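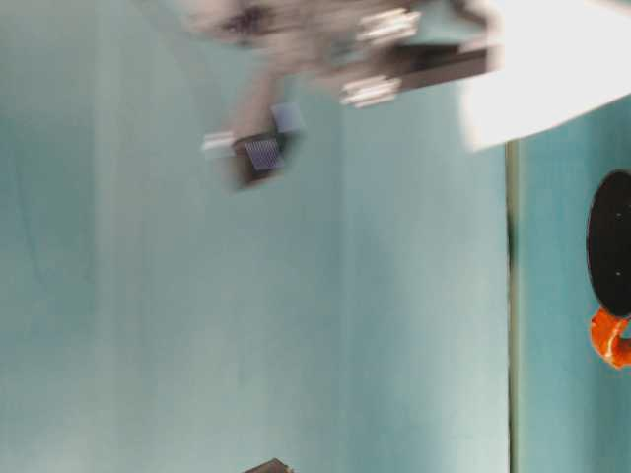 Skorcombe, January 2, 2022

Section 912: Visitor demonstration, two-arm table

1. Lay the teal cloth flat. Confirm that both arms are at rest before visitors enter the room.

2. Set out the cups and small pieces by hand. A cup may be placed on its side for the wrist view.

CAUTION: Keep hands off the cloth once the arms are enabled.
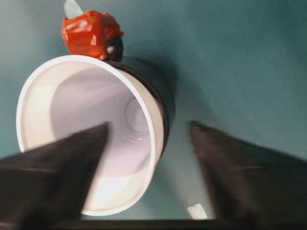 3. Start the demonstration from the Pemora console. Run at 60 per cent speed. Objects belong between the two grippers,

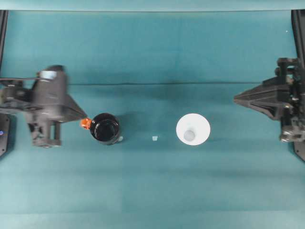 within reach of both. Re-centre any that have moved before the next run.

NOTE: Allow 300 seconds between runs. Report faults to Kartini Latuheru.

4. To finish, open both grippers and press Hold.
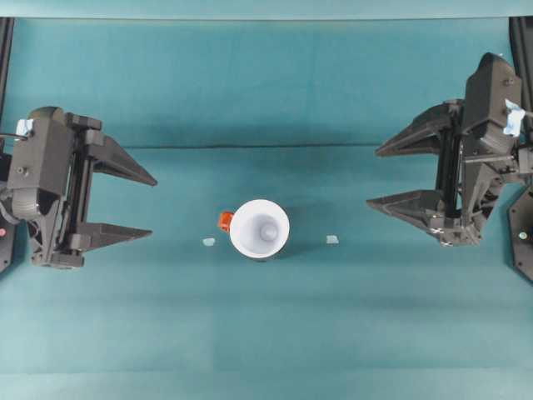
Fig. 4. Both grippers open, cup with orange handle between them.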